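Marmalade, Honey and Jar Questions: the FAQ

I get a lot of messages about how I keep jars at home, and I answer the same ones over and over, so I've put them all on one page. I'm Capucine Carré, I write Renska from a small kitchen in Clastdale, and I have far too many preserves. If yours isn't covered, leave a comment!

How many jars do you have?

52 at last count, and that's after giving a bunch away in June. My neighbor Palesa Jacobs took 13 of them home in a beach bag (she's still returning the empties, bless her).

Do you really need a stand on the table?

Need, no. I like one because the jars we use every day get a spot of their own, up off the tabletop, and I can wipe around it in one go. Side rails are the thing to look for. I've had a flat cake stand and I've lost a jar of plum jam off the back of it, so never again.

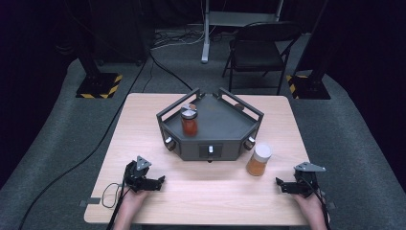 Reading time: up to 6 minutes if you open all the comments

What goes up on the stand and what stays down?

The tall clear jar with the silver lid goes on top, and the wide one with the white cap stands beside it on the table. Wide jars are easier to grab when they're low, and at my house somebody is always grabbing one at breakfast.

Metal lids or plastic caps?

Both! I use metal for anything I've sealed myself and plastic for whatever gets opened daily. Sticky threads are the enemy either way. Wipe the rim with a hot damp cloth before you close it and you won't be running the lid under the tap next week.

My honey went grainy. Is it ruined?

Nope, it's just crystallized. Sit the closed jar in a bowl of warm water and give it a stir now and then. Please skip the microwave, I've melted a cap that way.

Can I reuse store-bought jars?

Sure, for dry things and for leftovers in the fridge. For canning I buy new lids every time. Rostislav Murín wrote in to ask how I get old labels off: cooking oil and baking soda, leave it for 36 minutes (that's one load in my washer), then scrub.

Do you sell any of it?

I don't, sorry! It all gets eaten or given away. I'm happy to swap, though, especially for anything with apricots in it.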